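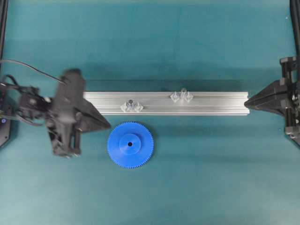 Mellor slotted rail and gear practice kit

Sold by Gremorau for assembly benches, training rooms and school workshops. The kit is made up of a slotted aluminium rail, clear plastic diamond and cylinder pieces, and a blue plastic spur gear.

Rail length: 600 mm
Finish: plain silver
Slots: run end to end
Order code: 125

The rail can be used loose on the bench or fixed down through the slots. Bolts are not included.
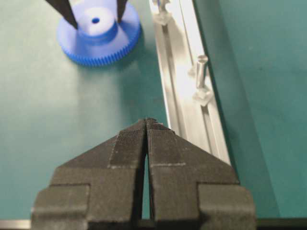
Gears are also sold separately in packs of 10, for workshops that get through them faster than the other parts. The teeth are small and set close together round the rim, so two gears need to be lined up properly before they are pushed into mesh. Brush out any dust with a dry toothbrush. Do not oil.

Clear parts mark easily. Wash them in warm soapy water and keep them in the bag supplied.

Delivery takes 4 working days. For spares, ask for Freya Kettle at the Cokcombe counter.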